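Workshop notebook, June 13, 2018

Picked up where I left off on the dye trials, and I'm glad to say the madder is finally behaving itself (mostly!). Candela brought over the second batch of wool from the Zumdale mill and we had a lovely long natter about mordants before either of us lit a burner. Her feeling is that I've been rushing the alum, and having looked back over my notes from March I think she's right.

So I let the skeins sit in the alum for 45 minutes with the lid on, then moved them to the madder pot and kept it well below a simmer. The colour came up slowly, a soft brick with a bit of orange in it, much kinder than the brown I got last time.

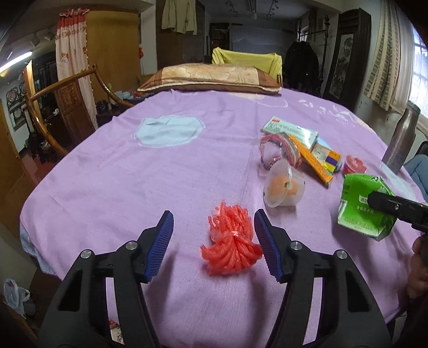 Coral-red cord on the lavender-purple cloth, tied near the middle.

Štefánia asked whether we could get closer to coral for her cushion covers. I'd like to try a pinch of chalk in the pot, as our tank water is so soft, and maybe a shorter soak. Borislav swears by weld first and madder over the top, but that's two days' work and I'm out of weld until the garden catches up.

Rinse water still running pink after two changes, so go easy on the wash, whoever gets to it first. The good thermometer is back in the drawer with the Gollo scales. Please leave the grey skeins on the rack, they're Emília's.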